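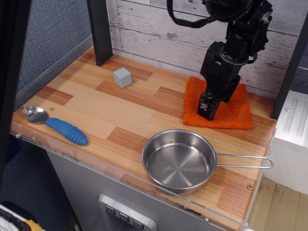 音乐出版社Fornoreck宣布，合唱曲集《Skorkwood合唱集》修订版将于9月出版，全书分为两卷，面向中小学合唱团、教堂唱诗班和业余合唱团体。修订版收入四声部混声合唱、同声合唱以及带简单器乐伴奏的作品，并首次在每卷卷首加入节奏练习。练习不要求使用专门的打击乐器，照片中那样的蓝柄勺子和不锈钢锅就能敲出两种不同的音色，适合在正式开声之前进行五到十分钟的热身。

《Skorkwood合唱集》初版由Fornoreck在Hakelden编辑完成，多年来一直以单册形式发行。此次修订历时四年，编辑部重新核对了全部曲目的乐谱来源，更正了初版中的歌词断句、连线和力度记号，并统一了各声部的换气标记。部分作品的调性有所调整，使男高音声部人数较少的合唱团也能演唱。外文歌词均附中文逐句释义，拉丁文和德文作品另附发音说明。
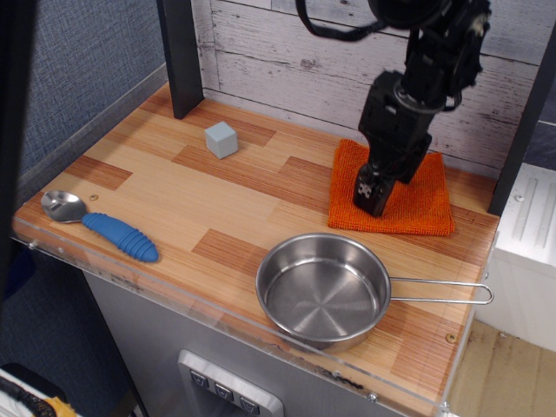 木纹桌面上折叠平放的橙色超细纤维布。

第一卷以无伴奏作品为主，按难度由浅入深编排，前半部分多为卡农和两声部短歌。第二卷收入带钢琴或管风琴伴奏的作品，其中几首另有弦乐分谱，可向出版社单独订购。两卷均采用锁线装订，翻开后可平放在谱架上。指挥用总谱的谱面比合唱分谱略大，排练编号在两种版本中保持一致。

与曲集同步推出的还有练习音频系列Caruso。该系列为每首作品提供各声部的单独录音和完整合成录音，演唱者可以调低自己的声部，跟随其余声部练习。音频速度分为原速和慢速两档。购买纸质版的合唱团凭书内附带的代码即可使用，无须另行付费。单独订购音频的团体按曲目计价。
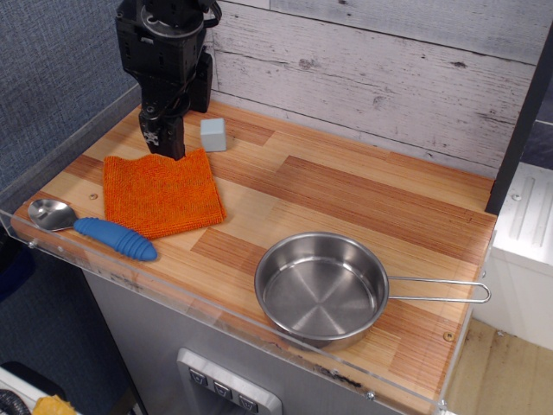 木质台面后侧上方的黑色机械臂，夹爪张开，未夹持物品。

修订版首印1,000套。截至8月25日（星期日），出版社已收到合唱团和学校预订的合唱分谱1,219册，分谱与总谱分开印制，首批将在9月内按订单先后发出。此前购有初版的团体可以继续使用旧谱。出版社将提供一份勘误对照表，列出两个版本之间的小节差异，方便新旧乐谱在同一次排练中混用。

Fornoreck还将于9月在Hakelden举办一场试唱会，由当地合唱团演唱两卷中的部分曲目。到场的指挥和音乐教师可以翻阅样书，并索取试用分谱。试唱会免费入场，座位有限，须提前登记。

关于Fornoreck
Fornoreck是一家以合唱音乐为主的出版社，编辑部设在Hakelden，出版合唱总谱、分谱、声乐教材及配套音频。

样书申请、试唱会登记及媒体垂询，请联系Fornoreck编辑部新闻组。转载本新闻稿请注明出处。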